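To: bench-automation list
Subject: Re: Dropped grasps on the two-arm cell, proposed fix
From: Weidong Lei

Replying to the list and not only to Fogh, as two other groups have the same build and were told last week that this is settled. I don't think it is. Views from the gripper and from overhead are below, same occasion, with the ring and the blue screwdriver both out on the wood.
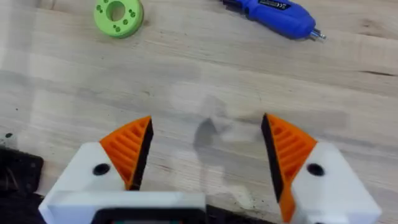
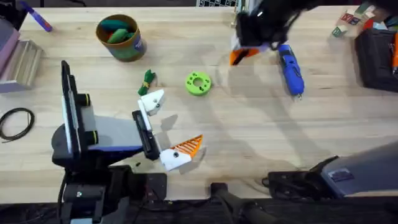
The message I'm answering, trimmed:

> We have gone through the logs from the Dresatwood cell and are confident
> the cause is pad wear on the left gripper. The pads lose friction, the
> part slides during the lift, and the arm carries on to the drop point
> with nothing in it. Out of 1123 cycles we see this in a small number of
> cases, which is in line with a consumable reaching end of life.
>
> Fix: swap the pads every 800 cycles and move to Zeltent 6, which raises
> the default closing force. No change to the motion plan is needed.
> We consider the ticket closed.
>
> Regarding the stop on the right arm, we could not reproduce it and
> believe it was an operator pressing pause.

Taking those in order.

Pad wear. I would find this easier to believe if the misses got more common as the pads got older. They don't. We had 12 misses in that run, and most of them came early, on pads that had been fitted the same morning. After lunch, same pads, the thing behaved itself for hours. I have never met a worn part that got better by being used. If Fogh has a plot of misses against pad age I would like to see it. All I've been sent is the total, and a total tells me nothing about wear.

Slipping during the lift. Where does this come from? The log has a "grasp OK" line followed by a "grasp lost" line, and someone has filled in a story between them. But "grasp OK" on this controller only means the fingers stopped moving before they reached the fully closed position. They will do that if they are holding the part. They will also do that if one finger has come down on the rim and jammed against it, or if the motor timed out. I went through the joint currents for every miss and in most cases the current is wrong for a held part from the very first sample. So my reading is that it never had the part, and the software said it did. More closing force won't help with that. It may make it worse, because a finger pushing harder on a rim is a good way to crack a printed part or bend a fingertip.

Zeltent 6. Please, before anyone installs this, read the release notes past the first page. The higher closing force is a default that applies to both arms, and it overrides whatever you set in your own config the first time it starts up. The Famitz people found that out when their lighter parts started coming back with dents in them. I am not against the update, I am against installing it as the cure for a fault it hasn't been shown to touch.

The stop. This is the bit that bothers me most and it got two lines. Both arms were moving toward the middle of the table, the right arm halted, and the left one kept going. Nobody pressed pause. I was the operator, I was standing at the other bench with a cup in my hand, and the pause button writes its own entry to the log when it is pressed. There is no such entry. What there is, is a gap in the right arm's messages and then a restart. If one arm drops off the network, the other should stop with it. It didn't. On our cell the two reach into the same space, and I don't want a student leaning in to free a part next to a stopped arm while its partner still thinks it has work to do.

"Could not reproduce" would carry more weight if I knew what was tried. Was a cable pulled while both arms were moving? Was it tried under load, or with the arms parked?

What we're doing here for now:

- Speed turned down on both arms, and no hands over the table unless power is off to both. Pause doesn't count.
- "Grasp OK" is ignored. We check the current against a known good grasp before the lift and abort if it is off.
- A hard link between the two stop circuits, so either one going down takes the other with it. I can send the wiring to anyone who wants it.
- Zeltent stays on the old version.

The current check has been in since Monday. It has caught some bad grasps, but I wouldn't call that proof of anything yet, and the threshold was picked by eye.

I've asked for the ticket to be reopened and split in two, one for the grasps and one for the stop. If you have the same build, please look for a gap in either arm's messages in your own logs, even if you never noticed anything at the time. Raw logs are more use to me than summaries.

Weidong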